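# 白い壁の「うっすらしたグレーのムラ」、塗り直す前にできることはありますか?

引っ越して半年、ついに壁と向き合う気になりました!

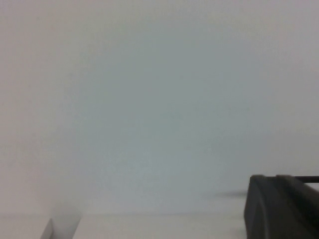
壁はマットな白の塗装です。正確に言うと、昼は少し青っぽく、夕方になるとベージュ寄りに見えるグレーがかった白で、この色味自体はものすごく気に入っています。問題は、作業机の奥の壁だけ、なんとなくくすんで見えること。触ってもざらつきはなく、カビっぽい点々もありません。手の跡なのか、ほこりなのか、それとも前の住人が部分的に塗り足した跡なのか、さっぱり見分けがつかないんです。

これまでにやったこと。

- 乾いたマイクロファイバーで全体をなでた(布は少しだけ灰色になりました)
- メラミンスポンジを隅っこで2、3回こすった → そこだけテカッと光るようになって慌てて中止
- 電球を昼白色から温白色に替えた → 印象はかなり変わったけど、くすみはやっぱり気になる

ちなみに壁の幅は、机を置いてある側で1,751ミリ。たいした面積ではないので、最悪ぜんぶ塗り直す覚悟はあります。塗料はPaltitzの水性つや消しが候補で、近所の店にある小さい缶が700円、試し塗り用にちょうどよさそう! ただ、できれば掃除で済ませて、浮いたお金で棚を買いたいです。

掃除の正しい順番と、「これはもう塗ったほうがいい」という見極め方を教えてください。テカった部分の救い方もあれば、ぜひぜひ。

投稿:しろかべ初心者 2026-03-13

---

**ペンキ缶と暮らす人**

つや消しの壁、いいですよね! 私も大好きで、家じゅうそれにしています。

まずメラミンスポンジは封印してください。あれは細かいやすりなので、つや消しの表面を磨いてしまいます。光ってしまったところは、残念ながら拭いても戻りません。

掃除はこの順番がおすすめです。

1. 机を手前に出して、壁の下まで手が届くようにする
2. やわらかいブラシか乾いた布で、上から下へほこりを落とす
3. ぬるま湯に中性洗剤をほんの数滴。布を浸したら、これでもかというくらい固く絞る
4. 今度は下から上へ、押さえるように拭く。上から始めると汚れた水が垂れて、乾いた壁に筋が残ることがあります
5. きれいな水で絞った布で洗剤を取る
6. 乾いた布で軽く押さえて、翌日まで放っておく

大事なのは6です。湿っているあいだは色が濃く見えるので、その日のうちに「取れてない!」とがっかりしないこと。私は最初それで三回も拭いてしまい、見事に塗膜を傷めました(笑)

見極めは、一晩おいてから、窓のある側に立って斜めから壁を眺めるのがいちばん簡単です。正面からは平気なのに斜めだと四角く浮いて見えるなら、塗り足しの跡かもしれません。これは掃除では消えないので塗装コースです。輪郭がなく、ぼんやり広がっているなら、まだ掃除で望みがあります。

塗る場合は、気になるところだけちょんちょんと塗らないで、角から角まで一面まるごと! つや消しは継ぎ目が本当に目立ちます。幅がそのくらいなら、ローラーで午前中に一回、夕方に二回目でいけますよ。缶に書いてある乾燥時間だけは確認してくださいね。Paltitzの塗料は使ったことがないので、そこは店の人に聞くのが確実だと思います。

---

**むぎ茶二杯目**

うちはJusanceの壁用クリーナーを1,000円くらい出して買って終わりでした。楽です。うちの壁はビニールクロスですが。

> それだと塗装の壁に使えるかわからないので、目立たない場所で試してからのほうがいいかも(ペンキ缶と暮らす人)

> あ、そうか。すみません、クロス用って書いてありました。

---

**北窓の部屋**

もう解決していたらごめんなさい、光のほうの話を少し。

うちも白い壁に白い家具を合わせているのですが、8月に模様替えをしたとき、壁が急に汚れて見えてびっくりしました。犯人は、新しく置いたFelisbyの真っ白な棚! まぶしいくらいの白がすぐそばに来ると、少しグレーの入った壁はどうしてもくすんで見えるんです。棚をどかしたら、あっさり元のきれいな壁に戻りました。

なので洗う前に、ぜひ一度コピー用紙を壁に当ててみてください。気になる場所と、きれいだと思っている場所の両方に当てて、紙との差が同じくらいなら、それは汚れではなく壁そのものの色です。両方をスマホで撮って並べるとさらに分かりやすいです(同じ時間帯に、照明は消して!)。

それから、棚を買うなら色選びはじっくりどうぞ。私は結局、Moussaの生成り色に買い替えました。壁がふんわり明るく見えて、毎朝うれしくなります。棚板は37センチの奥行きがあるので、置く場所によっては少し出っ張りますけど、それも含めて気に入っています。

---

**しろかべ初心者**(質問者)

みなさんありがとうございます! さっそく紙を当ててみたら、くすみの半分くらいは本当に壁の色でした。残りは手をつくあたりの高さだったので、教わった順番で拭いて、いまは翌日待ちです。見に行きたくてうずうずしています。

テカったところは棚で隠れる位置なので、ひとまずそのまま。棚は生成りも候補に入れて選び直します!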